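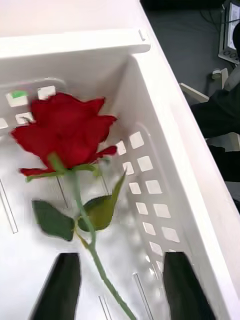 Rhun Watkins wrote in after the May issue that he would believe in a household robot on the day one cleared up after a dinner party without being told which things were trash. His objection is a fair one and it sets the terms for this item. Most of what gets called a chore is a string of small decisions about objects, with a little lifting in between. The lifting has improved a good deal. The decisions have improved less, and the handling of anything that bends has improved least of all.

Artificial flowers are a useful case. They are light, they don't break when dropped, and they can be used again the next day, so a test can be repeated at no cost. They are also awkward in nearly every way that matters to a gripper. A stem is thin and stiff along its length but swings at the far end. The weight sits in the bloom, well away from any sensible place to hold it. Leaves stick out at odd angles and catch on the next stem, or on the slots of a basket. A part picked from a molded tray on a shop floor has one pose, or a few. A rose in a laundry basket has as many as you like.

For a two-finger gripper the usual approach is to come down with the fingers open on either side of the stem, then close. Where to close is the question. Too near the bloom and the fingers foul the leaves; too near the cut end and the head droops and turns as soon as it leaves the floor of the basket. A camera at the wrist helps with the last stretch of the approach, because the arm no longer depends on a view from across the table that its own forearm may be blocking. It does not help much with what happens after the lift, when the stem rotates in the fingers and the arm's idea of the flower is out of date. 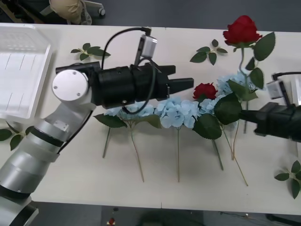
Two arms at the flower table, with roses, hydrangeas and loose leaves.

Arranging is harder than picking. Once stems cross, moving one moves its neighbors, and a plan made a moment ago may no longer fit. Two arms make some of this easier: one can steady a stem while the other shifts a leaf or a second head. They also bring a new cost, in that each arm is now an obstacle to the other and both have cables to keep clear of the petals. Planners tend to deal with this by making one arm wait. It is safe and it is slow, and anyone who has watched it for long will know the feeling.

Olga Pastor, who looks after the packing benches at Lastora, makes the point that waiting is not a fault in itself. Her benches already run at the pace of the slowest station. What she can't use is a machine that stops and needs a person to walk over. By her reckoning a cell that halts 3 times in a run of 200 picks is one she could staff around, and one that halts 13 times is a cell with a full-time attendant, whatever the brochure says. She would sooner have it drop a piece and carry on.

The home is a different sum. There is no run of 200 anything. A kitchen table holds a different set of objects each evening, the light changes, and the owner has no wish to be an attendant at all. Covadonga Villalobos of Nieto puts the useful threshold at 2 interventions a week, across all tasks, before people stop switching the thing on. We know of no published trial that measures it that way. Most report success on a single task, with the objects reset by hand between attempts, and the reset is left out of the timing. Readers comparing figures should check for this first.

So, can machines do chores yet? On a shop floor, with known parts and a tolerant process downstream, some of them, yes. With mixed soft and springy items the answer depends on how much tidying a person does beforehand - and that tidying is often the larger part of the chore. In the home we would say no for anything unattended, and perhaps for a short list of jobs with someone in the room.

Rodrigo Sotomayor is putting together a table of reported intervention rates for a later issue. He would like figures from working sites, including poor ones, with the object types stated and the reset time given separately. Numbers without a stated number of attempts will be left out.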